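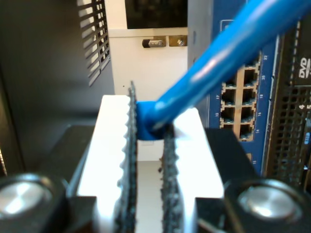

Section 6. Good Practice for Handling Network Cables with the Gripper

Welcome to the part of the guide that most people come back to more than once. If you have worked through Sections 1 to 5, your Foronlow arm is bolted down, the fingers are fitted, and you are probably itching to let it plug something in. We understand completely! Please give this section ten quiet minutes first, though, and keep it open beside you during your first few runs.

The rules below were put together by Arnar Eskildsen and Mikkel Brøndum while they were setting up the arms in the Brisis test room, and they apply to ordinary patch cables with a molded boot and an RJ45 plug. Fiber and power cables have rules of their own in Section 8, so please don't carry these settings over.

6.1 Before you power up

1. Put a hand on the emergency stop and press it once, then release it. The status line on the controller should read STOPPED and then READY. If it stays on STOPPED, go back to Section 3.

2. Tell whoever looks after the rack which switch you will be working on, and get a clear yes that its ports may be disturbed. A live switch next to a moving arm is everybody's business.

3. Look at both grip pads. A rough, gritty face is what you want, and a slightly ragged edge is fine to work with. A pad that has lifted from the finger, or that rocks when you press on it with a thumbnail, has to be replaced before you go any further.

4. Tie back the neighboring cables so that there is a clear path to the port you have chosen.

CAUTION: Keep hands, sleeves, lanyards and long hair out of the space between the gripper and the switch whenever the controller reads READY. This goes for "just nudging the cable a bit," too.

6.2 Taking hold of the connector

5. Set the speed limit to 50 mm per second. You may raise it to 60 once you have finished the sign-off in 6.4, and please leave it there.

6. Bring the fingers in on either side of the boot, with one pad against each side. Always grip the boot itself. The cable behind it can twist in the pads, and the clear plug in front of it carries the latch, which you want free to move.

7. Close slowly until both pads touch, then use the HOLD command. The boot should sit snugly and the cable should leave it in an easy curve, with no sharp bend at the back of the connector.

Note: On some cables the boot covers the latch. If yours is one of those, practice by hand a few times so you know how firmly it has to be squeezed before it lets go.

6.3 Approaching the port

8. Read the port number printed on the switch and say it out loud, or have your partner read it to you. Numbers on many faceplates run odd down one side of a block and even down the other, and it is very easy to end up one row off. On switches mounted on end, remember that the block is turned as well, and check which way the latch has to face.

9. Stop short of the opening and look along the connector from the side. If the cable hangs across the ports so that you can't see the one you need, back away and route it again.

10. Move in on a straight line. Let the controller's force limit do its job, and do not raise it to get a stubborn plug to seat. Back out, check the angle, and try again from step 9.

CAUTION: If the arm stops with code 1514 (side load on fingers), do not clear the code and carry on. Press the emergency stop, support the cable with one hand, and open the fingers with the manual release.

6.4 Sign-off and record keeping

11. Have a second person watch one full insertion and one full removal. Both of you sign the sheet in the Dremia binder.

12. Write down the switch, the port number and any stop codes, even when everything went beautifully. Those dull little entries are a great help when a fault shows up weeks later.

13. Replace both grip pads after 2000 grips, always as a pair. The counter is under Tools > Fingers, and it has to be set back to zero by hand.

Spare pads are ordered through Russo. The part numbers are in Appendix B, along with the tightening settings for the finger screws.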